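# Le classeur Tretau : lire un budget public sans s'y perdre

J'ai passé trop de soirées à éplucher des documents budgétaires pour ne pas finir par fabriquer mon propre outil. Le Tretau, au départ, c'était une pile de fiches cartonnées que je trimballais au conseil municipal (et que je perdais une fois sur deux). Aujourd'hui c'est un vrai classeur, imprimé chez Chauhan, et j'en suis franchement contente !

Le principe : vous avez sous les yeux un rapport de ministère ou une délibération, et vous voulez savoir quels mots ont changé depuis la version d'avant. « Suppression » devenue « redéploiement », « usagers » devenus « bénéficiaires », ce genre de glissement. Vous notez le terme, la page, la date, et la formule qui l'a remplacé. Au bout de quelques mois, on voit très bien où ça bouge.

## Ce qu'il y a dedans

- 7 intercalaires : santé, école, logement, impôts, environnement, sécurité, divers
- des fiches de relevé recto verso, avec une colonne « ancienne formule » et une colonne « nouvelle formule »
- un lexique des termes budgétaires, relu par Carleen Doolan, qui m'a fait réécrire trois fois l'entrée « crédits de paiement »
- un index détachable, jusqu'à 3000 renvois si vous écrivez petit

Référence de commande : 3589. Format A4, quatre anneaux, dos large. Les recharges Avlow vont dedans sans problème, les Wultow aussi, mais leurs perforations sont un peu justes et ça accroche quand on tourne vite.

## Pour qui ?

Je l'ai pensé pour les élus d'opposition, les associations, les journalistes locaux, et puis pour les gens comme moi qui râlent devant les comptes rendus. Špela Nikolaidis s'en sert avec ses étudiants en droit public : elle leur fait comparer deux projets de loi de finances, fiche par fiche, et paraît-il que ça discute ferme jusqu'à la fin du cours.

Par contre, si vous cherchez un logiciel, passez votre chemin. C'est du papier, il faut un stylo et un peu de patience.

## Commandes

La prochaine impression est prévue en octobre. Pour les commandes groupées, écrivez-moi avant, que je puisse ajuster le tirage. Les fiches seules se commandent aussi, et le lexique part avec chaque classeur, même d'occasion. 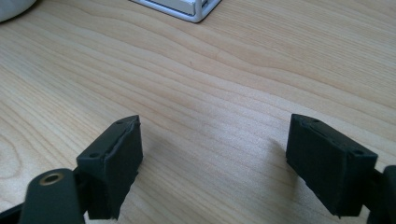 *Crédit photo : Tretau*

Les recharges sont expédiées à part, dans une enveloppe rigide.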